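Search this site
Enter keywords

An afternoon at the Jaro open day

The Jaro building opens its doors every October, and this year I went up for the afternoon session, which ran until 4. Entry was free. I was handed a floor plan at the desk and told that 25 rooms were open – far more than anyone could see in one visit – so I picked the ground floor and stayed on it.

The entrance hall

Most of the hall was given over to Dilent, who rent the east wing and had put up boards on the history of the site. The ground floor covers 3,470 square metres and was a seed warehouse until Breathnach took it over. The boards were clear but hung too low, and the lighting on the far wall was poor. Coffee was sold from a hatch by the stairs. The queue was long, so I left it for later.

The play kitchen table

Room 154 was the one I had come for, as my sister runs a nursery and is always after ideas for pretend cooking. Konrad Holzer showed us in and then let us look for ourselves. I liked the mix of toy food with a real steel saucepan. Play pans are often too small to hold anything, and a child can get a whole aubergine into a proper one. Paper bowls make sensible serving dishes, too, and cost next to nothing to replace.

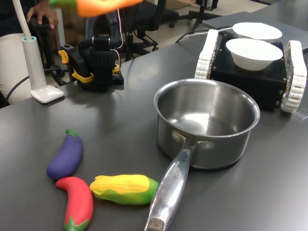
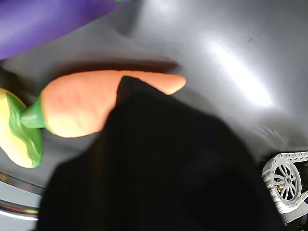
The Pleris workshop

Across the corridor, Pleris had a display of hinges and drawer runners, with a bench where visitors could fit one themselves. Mathias Plattner gave a short talk on how the fittings are tested. It was hard to hear at the back – the door to the yard had been left open – but he stayed on afterwards to take questions. I asked about spare parts for older cupboards and he wrote down the name of a supplier.

Getting there

The bus stops at the main gate. Parking is on the grass behind the building and was soft in places, so take sensible shoes. By the time I got back to the hatch the coffee had run out, but there was still tea.

Contact | Copyright Jaro Visits Pages | Back to top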